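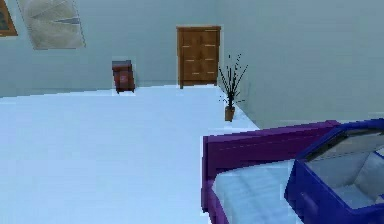
Section 4: Pairing the Kellow Thermostat with Your Boiler

Have the receiver wired and powered before you start. If the green light is off, go back to Section 3, which you may have skipped. Many do.

1. Slide the thermostat off its wall plate. It will resist. Pull from the bottom.

2. Fit two AA batteries. The screen shows a flame, then a number nobody asked for. Wait until it clears.

3. Hold the button on the receiver until the light turns amber, then let go. Holding it longer erases everything, including your patience.

4. On the thermostat, choose Link and enter 1403. Both units beep when paired.

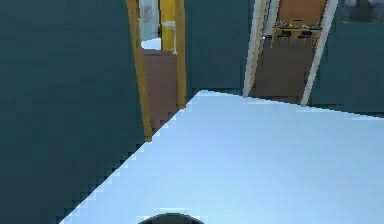 5. Carry the thermostat to the room where it will live and wait 26 seconds for the signal bars. Two bars will do. One bar will do until January.

Note: The stated range is 300 feet in open air. Your house is presumably indoors, so expect less, especially through brick.

Caution: Do not mount the thermostat above a radiator, beside a lamp or in direct sun. It will conclude that it is July and turn off the heat.

6. Set a target temperature well above the current one. The boiler should fire within a minute – if it doesn't, repeat steps 3 and 4.

If the screen shows E7, the receiver is still linked to an older Atinga control. Clear it as described in Section 9.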